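**Kitchen task for the September demo – which one do we pick?**

**mohamedi_s** – 17 July 2023

Second years on Ovine, we need to settle the task before the lab closes. The choice is between stacking cups and laying bread out on a tray, four slices in two columns. The arm has to run it start to finish in front of visitors in September. I'd like a decision in this thread and not in nine separate emails.

Salim Mohamedi

**tallgrass**

Cups. They're rigid, they're all the same size and we already have the grasp code from last term. Bread tears. We'd be buying a new loaf every session.

**kettle_on**

I'd go for bread. Everyone does cups. Dramani's group did cups last year and people walked straight past the table.

**tallgrass**

People walked past because it kept stopping. It had nothing to do with the cups. A dropped slice of bread won't bring in a crowd either.

**perrin80**

Can somebody say how many demonstrations we're planning? The handout says 80 and the wiki says 1,000. Those are very different summers.

**mohamedi_s**

80. The 1,000 was from the original Clornow proposal, when there was a paid assistant on it. I'll fix the wiki.

**perrin80**

Thanks. With 80 I'm closer to tallgrass. If every person squares up the slices in their own way, the policy gets a mixed bag to learn from. I'd rather have a boring task with clean data.

**kettle_on**

Then we write down the order and stick to it. Left column first, then right, top slice before bottom. I don't see why that's harder than cups. Toast is also stiffer than fresh bread, so the tearing shouldn't be as bad as people think.

**tallgrass**

It's stiffer but it sheds crumbs. Who is cleaning the gripper pads?

**kettle_on**

I will, if that's what's stopping us.

**jalent_fan**

Has anyone tried it by hand at a proper counter yet? I'm asking because the Jalent script marks a slice as placed when the hand opens. If people go back and push the slices about afterwards, the labels come out wrong.

**kettle_on**

Yes, and they do go back. Two from the bread trials, hands on the slices both times: 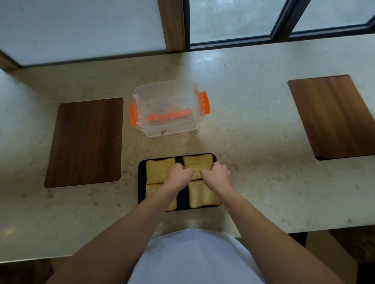
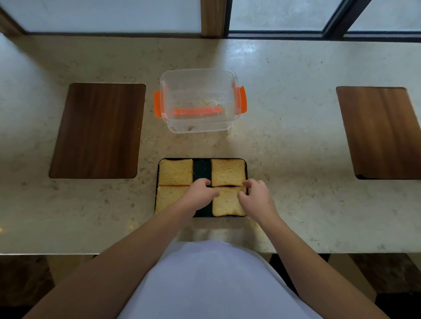 So the question is whether we keep the adjusting or ban it. My vote is to keep it and give it a label of its own, "align", which starts at the first touch after the last slice is down. Banning it means telling people to leave the bread crooked, and then the arm learns crooked.

I'd also clear everything off the counter apart from the tray and the bread. The plastic box can go in a cupboard. We can bring other objects back later if there's time.

**jalent_fan**

A separate label is fine by me. It's one more line in the config. I would need the first few clips redone though, they only have "pick" and "place".

**perrin80**

Disagree on the box. The visitors' day counter will have things on it and we can't control that. Leave it in for half the clips.

**tallgrass**

Still cups for me, but I can see which way this is going. If it's bread, can we agree on one kind of loaf and one toaster setting? And I agree with perrin80 about the box.

**mohamedi_s**

Bread, then. The box stays in for half. kettle_on, please write up the slice order and the "align" rule and put it on the wiki under Ovine. tallgrass, keep the cup code where it is in case we need to go back to it.

**kettle_on**

Will do tonight. Does the department pay for the bread or do we?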